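Kovville Neighbors Board > Food and Kitchen > Sourdough starter left alone for 2 weeks?

ChantelleG
Hello everybody, and sorry in advance for the length, my daughter says I can't write a grocery list in under a page. We're driving out to Gaditwood in August to see my sister and I have a rye starter that I've kept going since before we moved here. I've never been away from it longer than a weekend! Do I put it in the fridge, do I dry it, do I beg someone to feed it? I bake two loaves every Friday and I would be heartbroken to start over.
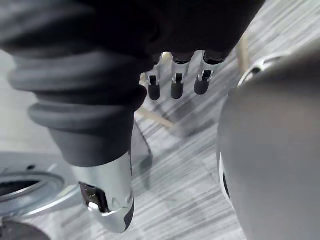

Last edited by ChantelleG, 9:14 pm

I should add that it's a stiff starter, stiffer than most people keep theirs, and it lives in a glass jar with a cloth on top. The kitchen gets very warm in the afternoon, so leaving it out is not going to work.

paochu_kuo
Fridge, and don't give it another thought. Feed it, let it sit out for an hour or so, then put it at the back of the bottom shelf with a proper lid in place of the cloth. Mine has gone a good deal longer than yours will and came back after a couple of feedings. It smelled like nail polish, but it came back.

Yung-ching Fu
I'm going to disagree a little with Pao-chu, with love. Rye in my fridge turns sour very fast and the bread was never quite the same afterward. I dry mine now. Spread it thin on parchment, leave it until it snaps, crumble it into an envelope. You can still put the jar in the fridge, but you'll have the envelope.

paochu_kuo
Sour is what rye is supposed to be! If the bread tastes off after one feeding, feed it again. People give up too early.

Yung-ching Fu
I fed it for a week, Pao-chu. I know sour from sad.

I-hsuan P
Could you drop it with me? I'm on the Vilomton side of town and I feed mine every morning anyway, so one more jar is no trouble at all. I'd only need to know the flour. I use the dark rye from Ng, the 500 gram bags, and

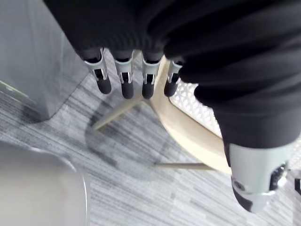
if yours is used to something finer I'd rather you left me a bag of your own. I changed flours once in the middle of winter and it sulked for days, hardly rose at all, and I was ready to throw the whole thing out until my mother told me to leave it by the stove and stop fussing.

ChantelleG
Oh, you are all so kind. I-hsuan, I use the same one! I'll message you. Yung-ching, I'm drying some tonight too, though is 90 degrees in the oven too hot? My oven won't go much lower.

Yung-ching Fu
Is that Fahrenheit? Then it's fine. If it's Celsius please don't, you'll cook it. Just the oven light with the door shut is plenty.

Kuo-hua Lu
Does anyone have spare starter to give away? I've killed mine again.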